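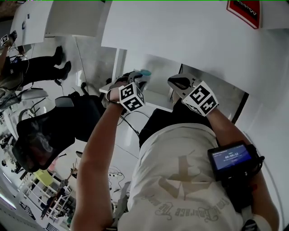 Getting gripper poses out of cube markers without losing a weekend

Last updated in November, after the second rewrite.

You have hand-held grippers with a marker cube on top, you have video from a head camera, and you would like a clean pose for each gripper in each frame. The detector will give you this straight away. About a third of what it gives you will be nonsense, delivered with great confidence. These notes cover the Veton tracking scripts, but most of it applies to any marker setup.

Before you start

You need a calibrated camera, the cube layout file and a recording. If the calibration was done at a different resolution, do it again. I have tried scaling the numbers by hand and I don't recommend it as a hobby.

Step 1. Give every cube its own IDs

Two grippers, two cubes, no shared marker IDs. If a second person is working in the same room, their cubes need their own IDs as well, or your left hand will now and then teleport across to theirs. The layout file wants one block per cube, listing each face and its four corners in cube coordinates. Measure the printed marker with calipers. Printers have their own ideas about scale.

Step 2. Solve the cube as one object

The old Horgan script solved each marker separately and averaged the answers. A single flat marker seen nearly head-on has two plausible tilts, and averaging a right one with a wrong one gets you a third, worse one. Collect the corners from all visible faces of a cube and run one solve. With only one face in view, keep both solutions and pick whichever is closer to the previous frame.

Step 3. Throw things away

Set max_reproj_error to 2 pixels and max_gap to 3 frames. Gaps up to that length get interpolated, anything longer splits the track. On our Ponitz test recording this dropped 130 frames out of 1,871, and the plots stopped looking like a seismograph.

Step 4. Move the pose to the fingertips

The cube is not where the work happens. Apply the fixed offset from cube centre to the point between the jaws, and keep a separate offset for each gripper. They look identical - they aren't.

Step 5. Take out the head motion

Everything so far is relative to a camera that nods, turns and looks at the clock. Multiply by the head pose for the same timestamp, and check the order of the multiplication. If the grippers orbit the room whenever the wearer glances sideways, you have it backwards.

Known problems

Motion blur on quick reaches. Shorter exposure helps, more light helps more.

Volstead export still writes quaternions with w last. The loader expects w first. There is a flag, --wlast, and I forgot it again on Sunday.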